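Subject: Re: [repair-list] Pramico open day, did anyone go?

In May 2023, Etelka Rácz wrote:
> I couldn't get away for the Pramico open day and I'm dying to hear about it.
> Was it a real demo or just a slide show with snacks? I'd love to know what
> the arm does with an ordinary desktop, the kind we get by the carload. And
> is any of it something a group our size could use, or is it all for the big
> recyclers?

Hi Etelka, hi all,

I went! It was a real demo, and there were snacks too (very good cheese pastries, gone by the time the second tour came through). They let people in 28 at a time, and the woman at the door told me over 200 had signed up, so there was a fair bit of standing in the hallway next to a coat rack. Worth it, though. Once you were in you could go right up to the rail and ask whatever you wanted.

The project is called Teleo. They want an arm that can help take old desktops apart so the good pieces get saved before the rest goes to the shredder. On the open day a person was driving it the whole time, sitting at a desk off to the side, and they were very upfront about that. There's a small camera mounted at the gripper and whatever it sees goes up on a big screen, so I ended up watching the screen more than the arm.

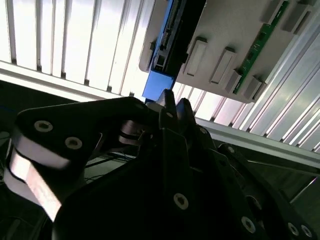
Access was my big question going in, because on our bench half the job is finding an angle where your knuckles fit. I asked the driver about that and he laughed and said it's most of his day too. The hand is a chunky black thing with a wide palm, and then the part that does the fine work is just a pair of narrow prongs, so you see them come right up close to a blue block and you catch yourself holding your breath. I did, anyway. He goes slowly. If you're used to popping a drive out while talking to somebody, you'll find it hard to watch without wanting to reach in.

The machine was a Dell, which got a cheer from me – I must have opened more of those than anything else. I asked about other makes and was told they have a second set of practice towers at their Uzor site, all mixed, and that those go a lot worse. 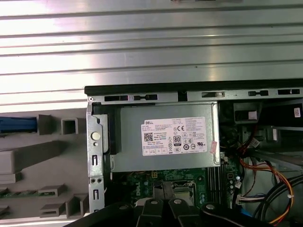

Etelka Rácz asked me off list whether they'd thought about the cables, as that's where she loses all her time, and whether an arm like this could ever be trusted near a connector with a stiff latch. Good question, and I did put it to them (I'd had the same thought). The answer was "not yet" for latches. Cables they mostly push out of the way first, by hand, before a session starts. There's a sister project called Femia that's only about wires and plugs, but it wasn't on show.

After that we got a longer session at the rail while the driver worked around the drive area and talked us through what he was looking at.
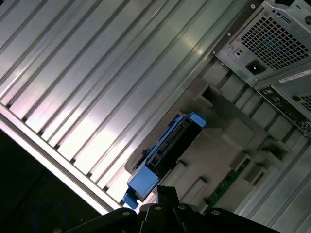 Gripper prongs just below the blue drive tray, ribbed side panel to the left.

As for whether a group like ours could use it, I'd say no, at least for now. What I do want is the camera idea! A little one on a bendy arm, plugged into the old TV, and new people could follow along without six heads over one case. I have 2 spare webcams in a drawer and I'll bring them next time.

They're planning another open day in February and I put our group down for the mailing. If you want to ride with me, write to me off list and I'll see how many we can fit in the van.

Posts: write to the list owner | Copyright stays with each poster | Back to top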